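**Jorville Parish Hall Association: Minutes, April**

The meeting opened at 7 p.m. with Nigel Greenwood in the chair. Minutes of the previous meeting were approved as read.

**1. Roof.** Westerberg's quote of $584 for gutter repair was accepted. Kotex did not submit a bid.

**2. Hall rental.** The deposit was set at $350 for new renters. Existing bookings are not affected.

**3. Tables.** Members discussed a brown top for the Kirkivine Room.

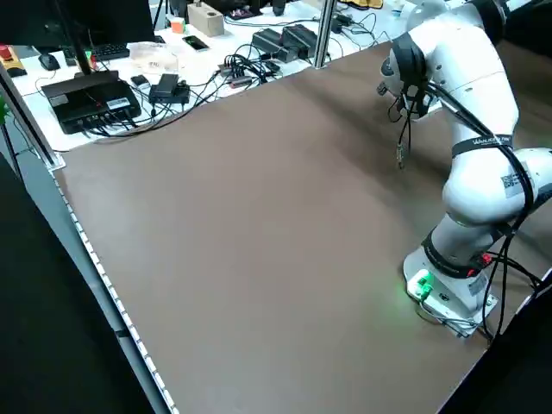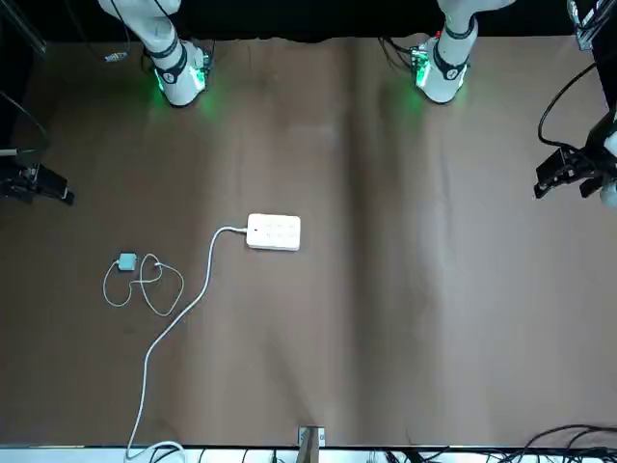
The choice of color was held over. Mr. Greenwood will obtain prices for 12 folding chairs.

Meeting adjourned at 8:20 p.m.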